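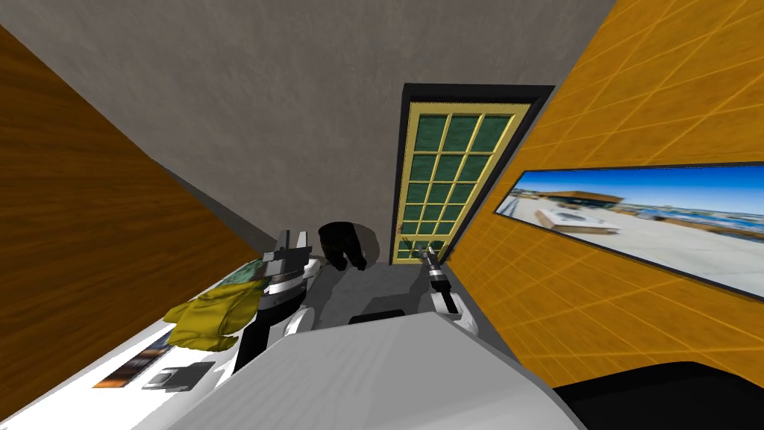

Ticket: Left and right grippers don't agree on cloth pickup (simulation)
Status: open, waiting on reply
Component: gripper models, head camera
Priority: normal

Hi all! Opening this one because I've burned most of March on it and I'd love a second pair of eyes.

Background. We're comparing two grippers in sim before we buy anything: the Anico two-finger on the left arm and the Badawi slim on the right. Same arms, same Flustine controller, same head camera looking down past the torso. The task is to pick the yellow cloth up off the white counter, lift it, and hold it for 5 seconds. I ran 100 tries per gripper. The Anico got 63. The Badawi got 48. I expected a gap (it's a skinny thing with a thin tip, and cloth is cloth), but the failures look weird enough that I don't trust the score yet.

What I see with the Badawi: the arm goes where I tell it, the tip comes down over a fold, the controller reports contact, and then on the lift the cloth stays put. No slip in the log, no drop event. It's as if the grasp never existed. With the Anico, when it fails, it fails like a normal gripper — the cloth slides out and I get a slip warning.

What I've tried so far:

Restarted everything. I know, I know. No change.

Swapped the arms, so Badawi left and Anico right. The bad behavior moved with the gripper, which I was pretty happy about, because it means the right arm is fine. Swapped them back afterward so my numbers stay comparable.

Bumped up cloth friction. Both grippers got better and the gap stayed. Put it back to the default.

Slowed the approach to half speed. The Anico didn't care. The Badawi missed a little less, but I only did a short run and wouldn't hang anything on it.

Turned off the wide-angle lens on the head camera and used the plain one. This was the interesting one! The room stretches like taffy with the wide lens, and the cloth sits off to the left next to the arm, so I figured the position estimate might be off out there. With the plain lens the Badawi's aim got visibly better, but then I lose most of the counter and can't run the full task. So it's part of the problem, I think, and maybe only the part that hurts a thin fingertip. The Anico's fingers open wide enough to forgive a bad guess.

Also tried clearing the counter, in case the flat book-like things or the little dark rectangle next to them were confusing the segmentation. They weren't. The mask on the cloth looked clean both ways. I put them back since the whole point of the Savance room is that it has stuff in it.

Update, 4:40 pm. Found something. The Badawi model has its contact patch set on the outside of the fingertip on one side. I had the collision shapes drawn as an overlay and just stared at it for a while. So when the tip pushes down into a fold, the controller gets its "contact" from the outside face touching the cloth, closes, and calls it good. That would explain the missing slip warnings too, because there's nothing between the fingers to slip.

I made a local copy with the patch flipped to the inside and did a quick handful of tries. Looked much better to me, but I stopped there. I don't want to quote a number from a patched model if somebody's going to tell me the patch is wrong.

Update, 6:15 pm. Checked the Anico model the same way. Its patches are on the inside of both fingers, where you'd want them. No change needed there.

What I need from you folks:

1. Is the Badawi patch placement a mistake in the model file, or is it meant to stand in for something on the actual hardware? I couldn't find a note either way.

2. Is there a lens correction step for the wide-angle head camera that I'm supposed to turn on? The controller settings have a checkbox called "rectify" and it's grayed out for me.

3. If the model does get fixed, can you bump the version number? My logs only record the version, and I'd hate to mix old and new runs by accident.

Logs and both model files are attached, along with the settings from the full runs. I'm holding off on rerunning the comparison until I hear back on the first question. In the meantime I'll poke at the rectify thing and post here if it budges.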